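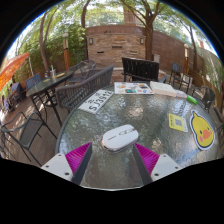
Pallavi Upadhyay wrote back that the glass subset should be pulled from training altogether until the height error is fixed, and that a warning in the card would not be enough, because people copy the folder and leave the card behind. The subset has been moved to its own archive. The warning stays as well.

1/6/21
By Sneha Garg

Prultcombe outdoor tabletop set, data card, revision 2

Summary

Recordings made with the Flikberg hand-held gripper on outdoor furniture, small objects only. Each episode has wide-angle video, an estimated gripper pose and a finger opening value. The set was collected to train pick and place policies for the Wultell arm. Revision 2 exists because of a fault in the estimated pose over glass tabletops. Video and finger opening are not affected.

What went wrong

In August the Wultell arm, running a policy trained on revision 1, drove its fingers into a tabletop during a pick. The commanded height was below the surface. The force limit tripped and the arm stopped. No one was hurt and the top did not break, but one fingertip mount cracked and the wrist needed a new calibration.

Devendra Bhardwaj replayed the training episodes nearest to that pick. In several of them the recorded fingertip path passes through the tabletop by up to 2 cm, although the video shows an ordinary approach. The policy had learned the path as recorded.

Cause

The pose estimator follows visual features from one video image to the next. Over textured or clear glass, part of what it follows is reflection. Reflected leaves and sky shift with the viewpoint as if they lay beneath the surface, so when enough of them are accepted as fixed points, the height estimate drifts down. The drift is worst close to the table, where the glass fills most of the view and there is little else to hold on to. Moving shade makes it worse.

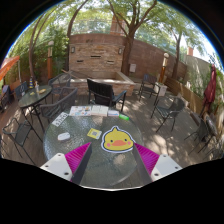

The estimator also reports high confidence while this is happening. The number of tracked points stays up, and the check in revision 1 looked only at that number. An episode could drift for its whole length and still be marked good.

Damian Lehner repeated the test on an opaque top at the same height and found no downward drift. Loop closure at the end of an episode hides the fault: start and end poses agree, and the error sits in the middle, where the grasp is.

Extent

Revision 1 had 400 episodes, 100 of them on glass. Of those, about 70 show some penetration of the table plane. The rest of the glass episodes are withheld too. Passing the plane check does not prove that the height is right.

Changes in revision 2

- Glass episodes removed from the default split.
- Table plane fitted per episode from a marker board and stored with the pose.
- Any episode with a fingertip below the plane is rejected on load.
- Loader stops with an error if the plane is missing. It used to print a message and go on.

Safety notes for use on hardware

Set a hard floor in the arm controller from a measured table height. Do not take it from this data. Run the first picks at reduced speed with the force limit on and a hand at the stop button. Do not run on glass.

Known gaps

Sideways drift over glass has not been measured. Jitendra Singhal has started on it with the Eyvindsson tracking rig - results will go in the next revision. Wet surfaces were never recorded.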